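Notebook - handheld gripper pair, bench two
23 July 2021
Avwood side of the shop

Picking up where I left off with the pair of handhelds. The left one is fine and I'm leaving it alone. The right one has been closing unevenly since the Risstead visit, and I finally had a clear afternoon to take it down and see what was going on.

Symptom first, for whoever reads this after me. Squeeze the trigger slowly and one finger starts moving a hair before the other. They meet in the end, but off center, so anything thin gets pushed sideways before it's gripped. Margareta noticed it first and I told her it was her wrist. It was not her wrist, sorry Margareta.

Pulled the fingers off (two screws each, the short ones, they live in the magnetic dish now) and worked the linkage by hand. Lots of slop on one pivot. The pin was okay but the bushing had gone oval, enough that I could see it without the loupe. I had a bag of the Rernero bushings in the drawer, so in went a new one. Bit tight. I ran the reamer through once by hand and it dropped in nicely. Tiny dab of grease, wiped off nearly all of it, because last time I was generous it crept down onto the pad and we spent a morning cleaning fingers.

While it was apart I checked the other pivots too. All good. One screw on the bracket had backed out maybe half a turn. Snugged it up with a drop of the medium threadlocker and put a paint dot on it so we can tell at a glance if it walks again. I'd like to do the same on the other unit but I said I'd leave that one alone, and I'm trying to be a person who changes one thing at a time.

Back together, then the slow close test: 200 squeezes with the counter clicking, checking the meeting point against the pencil line every so often. It stayed put the whole way. Before the fix it would wander off the line in the first handful, so I'm pretty pleased!

Then over to the gridded table to look at both fingers wide open. I like doing this with the lines underneath, since you can sight down the pads and see straight away if one is toed in.

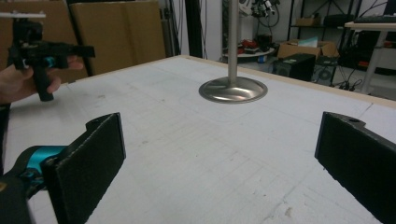
Fingers open over the grid, second handheld out to the left, metal disc just clear of the table.

The left finger does lean in slightly. I went back and forth on that for a while. It's the mount, I think, and the pad face itself sits flat against a straightedge, so I shimmed nothing and wrote it down. If we start seeing marks on one edge of whatever we're gripping, that's the first place to look. There's also the small notch in its top edge. Doesn't reach the gripping area so the pad stays on for now. Spares are in the Morgan box, top shelf, and there aren't many, so please write it on the lid if you take one.

Next job was the opening calibration. I did it the old way first, out of stubbornness: full open, zero, full close, read it off, repeat. The numbers jumped around more than I liked. Then I remembered we're supposed to let the board warm up before zeroing. Made coffee, came back, did it again and got the same reading three times running. I've written WARM UP FIRST on a piece of tape and stuck it to the charger, mostly for me.

New offset is 38 counts. The old one is still in the config file, commented out on the line above, so if I've messed this up you can put it back in ten seconds. Don't copy the new value over to the left unit, they each have their own.

Cable check. The strain relief on the right unit has gone soft and slides if you tug it. Not urgent, but I put a wrap of self-fusing tape around it and a zip tie over that. Ugly. It'll hold until the proper boots show up from Risstead, and I've asked for four so we're not doing this dance again.

Wiped the pads with a barely damp cloth, no alcohol. I know the bottle is right there and it's tempting, but it dries the surface out and they get slick. Same cloth over the table afterward. The scuffs don't come off and I've stopped trying.

Service interval: I had us down for a look at the pivots every 1,000 cycles, and given how that bushing looked I think it's too long. Going to try 300 for the right unit and see whether the new bushing shows any wear at all. If it looks perfect twice in a row I'll stretch it out again. Margareta thinks the old bushing was just a bad one out of the bag, and she could well be right. I kept it in an envelope taped inside the back cover so we can compare.

Still to do:
Order more short finger screws (we're down to the ones in the dish and a couple of chewed-up ones).
Paint dot on the left unit's bracket screw, once I've had a few days of clean numbers from the right.
Find out who has the good 1.5 mm hex driver. The one in the rack is rounded and I nearly stripped a head with it.
Re-pencil the center line, it's getting faint.
Ask Margareta to try the right unit cold, without telling her the offset, and see if it feels even to her.

Both units back on their chargers, right one tagged with the date and my initials. Config saved and pushed to the Avwood folder.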